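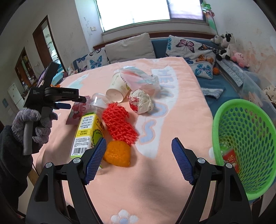

Search this site Go

Print this page | E-mail this article

Irkumano 2 review: training a tidying robot from hand-held recordings

Irkumano is a software kit from Batora that takes recordings made with hand-held grippers and turns them into a control policy for a two-armed robot. The person recording holds a gripper in each hand and does the job themselves, so the robot can stay in the lab. Version 2 came out in June. We have used it for eight weeks on one household task, clearing rubbish and small objects off a bed and into a plastic basket.

We chose a bed because it is awkward. A blanket gives under the finger pads, it wrinkles, and ours had large printed letters on it, which earlier software tended to treat as objects. The things to be picked up were an empty-looking mix: a plastic bottle, a paper cup on its side, a foam fruit net, a crumpled wrapper, a thin plastic bag. The basket has holes all over it and tips when leaned on.

Setting up

Installation took a morning. The manual is short and mostly correct, although the page on matching left and right recordings still describes the old menu. Irkumano reads the two wrist views, works out where each gripper was, and throws away any recording where it loses track. We made 956 recordings in ordinary homes and it kept roughly 700. Most of the losses came from people turning quickly towards a bright window. The kit does tell you which recordings it dropped, but only when the whole batch has finished. A warning after each take would have saved us a lot of repeated visits.

The method

The new part is what Batora calls contact weighting. In version 1 every moment of a recording counted the same during training, including the long stretches where the hand is just moving across the bed. Version 2 gives more weight to the moments shortly before and after the jaws close. You can switch this off, and we trained one policy each way on the same recordings to compare them.

Results

We ran 200 trials on the robot, half with contact weighting and half without, in a room that was not in the training set. A trial passed if everything ended up in the basket and the basket was still upright. With weighting on, 71 passed. With it off, 52 did.

Most of the gain was on soft things. The foam net and the wrapper were picked up at the first attempt far more often. The bottle was about the same either way. The plastic bag remained a problem in both, and the usual failure was that the jaws closed on a fold of blanket along with it. Neither policy learned to hold the basket steady with the spare arm, even though our recorders often did.

We also tried Jukmont, from De Bruijn, on the same recordings. It trains faster and has a better viewer for going through takes. Its policy was slower to act and stopped more often above the bed without closing. We only ran it on a few trials and would not put a number on the difference.

What we would change

The training screen shows one overall loss figure, and this told us very little. Our weighted policy had the worse figure of the two. Batora should report picking and placing separately. Exporting to other formats works but drops the gripper opening width unless a box is ticked, and the box is on a different tab.

Should you get it?

If you already have version 1 and your objects are soft or light, the upgrade is worth having. For bottles, tins and boxes we saw little reason to move. New users with few recordings might try Jukmont first, mainly for the viewer. We are keeping Irkumano for the next round, which adds a sofa with loose cushions.

Print this page | E-mail this article

This site uses cookies to remember your settings. Accept | Manage cookies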